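四半期進捗報告(4月分まで)
件名:Hasetti棟 共用作業室 背景幕および掲示文字の整備
提出先:Brestano 施設助成担当

1. 概要
本報告は、共用作業室の壁面整備について、前回報告以降の進捗、支出区分の変更および残作業をまとめたものである。対象は壁面を覆う黒色の布幕、その固定具、および布面に取り付ける切り抜き文字とする。作業台と床面の整備は別件(Flusthorpe区分)で報告済みのため、本書では扱わない。

2. 背景幕
従来の壁面は明るい灰白色で、照明の反射が強く、台上の白い小物の輪郭が見分けにくかった。前期に試用した灰色の紙製背景は巻き癖が残り、継ぎ目が目立ったため採用を見送った。今期は艶のない黒い布に切り替えた。
布は上辺をクリップで留める方式とした。レール式も検討したが、壁への穴あけに建物管理側の承認が必要であり、承認まで16週を要するとの回答があったため、今期の範囲から外した。クリップ式は着脱が2名で行え、洗濯時の取り外しも容易である。
布の上端と壁上部の間には、壁の地色が帯状に残る。全面を覆うには丈が不足するが、作業台の高さから見た背景としては支障がないと判断し、追加購入は行わない。

3. 皺の処理
布面には柔らかい皺と折り目が残っている。右側は布が寄って襞が深く、稜線の部分が光をわずかに拾う。掛ける前にスチームを当てたが、保管時の折り跡は完全には消えなかった。対策として次の2案を比較している。
案A:下辺に錘を入れ、自重で伸ばす。
案B:布幅を詰め、余りを裏側に折り込んで縫い留める。
案Aは費用が小さいが、右側の襞には効果が限られる見込みである。案Bは縫製を外注するため、見積を取得中である。次期の早い段階でいずれかに決定する。

4. 掲示文字
布面には切り抜き文字を二段に配した。上段は「Fast」、下段は「UMI」である。上段は丸みのある書体で、文字ごとに色を変え、橙系の淡色、水色、淡い桃色ないし藤色を用いた。下段は太い大文字とし、遠くからの判読を優先した。
白縁は黒地との境界を明確にする目的で指定したものである。縁なしの試作では、淡色の文字は問題なかったが、濃い色の文字は照度を落とした際に沈んで見えた。
布への取り付けについては、両面テープ、面ファスナー、縫い付けの三方式を試した。縫い付けは保持力が最も高いものの、洗濯のたびに糸を解く必要があり、運用に合わない。試験片の保持時間は記録表に記載し、Awasthi倉庫の資材台帳と併せて保管している。

5. 支出
布、固定具および文字の材料費は、承認額の約80パーセントに収まった。残額は案Bの縫製費に充てる予定であり、案Aを採る場合は返納する。費目間の流用は消耗品費から外注費への1件のみで、変更届は提出済みである。

6. 未了事項
(1)皺処理の方式決定と施工。
(2)文字の予備一式の製作。紛失や反りが生じた際に、文字単位で交換できるようにする。
(3)火曜の定期清掃における布面の除塵手順の追加。黒布は埃が目立ち、粘着ローラーでは文字の縁を傷めるおそれがあるため、柔らかい刷毛を用いる方向で調整している。
(4)クリップの増設要否の確認。現状の間隔では上辺が緩やかにたるむ箇所がある。

7. 次期の予定
次期は4週を皺処理と清掃手順の確定に充て、その後に予備文字を製作する。レール式への変更は建物側の承認を待って再度申請する。申請の際は、クリップ式での着脱回数と上辺の摩耗状況を資料として添付する。

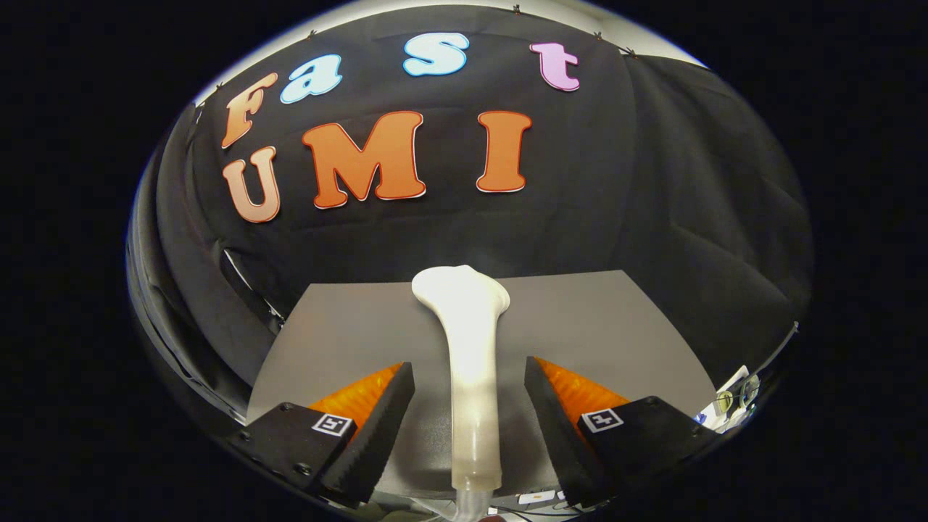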